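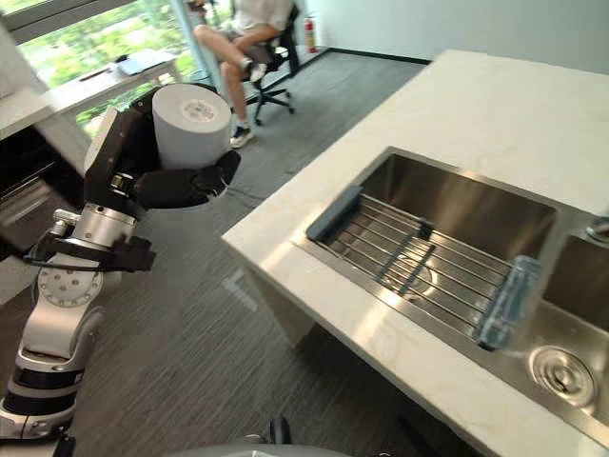

Contents Previous Next Glossary Index

Chapter 10
Learning to Grasp from Demonstration

10.1 A small result to begin with

In February a group at the Pasdale laboratory taught one arm to pick up household goods and put them down again beside a kitchen sink. A person guided the arm through each task while the joint angles, the finger positions and the view from the head camera were recorded. The group collected 80 demonstrations. A policy trained on these recordings was then given 24 fresh attempts with objects placed where they had not been placed before. It completed 10 of them.

Elis Prosser, who ran the trials, sorted the failures by cause before changing anything. Most came at the moment of closing the hand. The arm reached the right place, but the fingers met the object too early on one side and pushed it over. Large round objects, such as a thick roll of paper, were the worst. A roll held well must be gripped round its side with the fingers curled, and a small error in the angle of the palm leaves the thumb with nothing to press against.

The second set of recordings was made differently. The person giving the demonstration began each one from a slightly wrong position and corrected it on the way in. The number of demonstrations stayed the same, and so did the network and the training time. On the same tests the policy now completed 88 per cent of its grasps on boxes and tins, although rolls still lagged behind.

Yeison Espinoza later repeated the work with the Cliltik hand, which has shorter fingers, and found the same pattern. We return to his figures in Section 10.5.

10.2 What this chapter covers

The method above is a form of behaviour cloning, which you met briefly in Chapter 4. We first set out how a demonstration is stored as pairs of observations and actions. We then look at why small errors grow as a movement goes on, and why recorded corrections reduce them. Section 10.4 works through the Yoon measure of grasp quality by hand.

You will need the material on joint coordinates from Chapter 3. Readers using the Sudham exercises should have their simulator set up before Section 10.3.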